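Automation in Room Servicing: What Has Changed for Our Attendants
Posted Sun 27 September by Fiorella Pace
Filed under: Workplace, Service Operations

It has been the practice of this blog to set out, in plain terms, how decisions taken in our service division affect the people who carry them out. The present entry concerns the introduction of mobile servicing units at Golside, a serviced-apartment property of 134 suites, and the changes to attendant duties that have followed. The views are my own, although I have had the benefit of comment from Settimio Donati, who supervises the attendants on the upper floors.

Background

The units were supplied by Virkthorpe and entered regular use in February. Each one is assigned to a floor and works through a list of rooms released to it by the floor lead. Its duties are confined to floor care, the removal of used linen to the service corridor, and the tidying of small articles on bathroom surfaces. Bed making, glass and any work involving chemical products remain with attendants.

Before the units arrived, an attendant was allotted 15 suites per shift. That figure has not been raised. A commitment to this effect was given in writing at the consultation meetings, and it was, in my judgement, the single most important condition of the whole arrangement. Staff had seen the allotment increased at other properties after similar equipment was brought in, and they were entitled to ask for something firmer than goodwill.

Changes to duties

The most evident change is in the order of work. An attendant formerly entered a suite and completed it alone from the bathroom outwards. Two rooms are now open at once, and the attendant moves between them, inspecting one while the unit is occupied in the other. Several long-serving members of staff found this unsettling at first and said so. Mr. Donati altered the floor lists so that paired rooms are always side by side, and complaints about walking distance fell away.

A new grade of room technician has been created at Golside, with a higher hourly rate. Technicians prepare the digital room models on which each new task is rehearsed, and they decide whether a task is ready for release. Two of our attendants have moved into the role. Both had prior knowledge that could not easily have been supplied by an outside contractor: where guests set down their toiletries, which ornaments are moved and which are left alone, how a basin ought to look when a guest first walks in.

Much of a technician's day is spent in rendered rooms such as these.

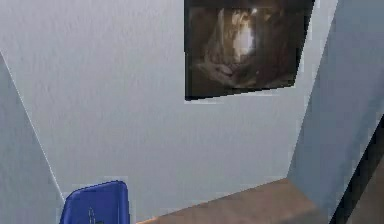
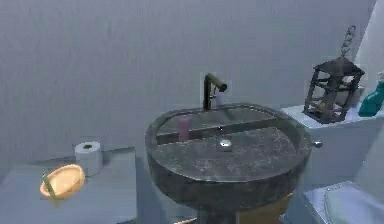 Matters still under review

The first concerns small articles. Attendants exercise a good deal of discretion over guest property, and it has proved difficult to write that discretion down. A cup by a tap may be in use or may be finished with. At present a unit is instructed to leave anything it cannot classify and to flag the room, and the flag is answered by a person. This adds to the attendant's load on busy mornings and should be counted in the labour figures. It is not counted now.

The second concerns training time. The supplier's course, delivered through the Fudora learning portal, was intended to be completed in quiet periods during a shift. Quiet periods are rare on changeover days, and some staff were finishing modules at home. Paid training hours have since been approved, and anyone who completed modules in their own time should submit a claim through the usual payroll form.

The third is physical strain. Attendants report less bending and less hauling of linen, and the early entries in the injury register are consistent with that. I would caution against drawing a conclusion before a full year has passed.

Further reading

Staff who wish to read more may borrow the Arabzadeh report on task design in accommodation services, a printed copy of which is kept in the Golside staff room. It runs to 300 pages, and the chapter on shared tasks is the one most relevant to floor work. Comments on this entry may be left below or given to Mr. Donati directly. The revised floor lists will be posted beside the roster once the technicians have signed off on them.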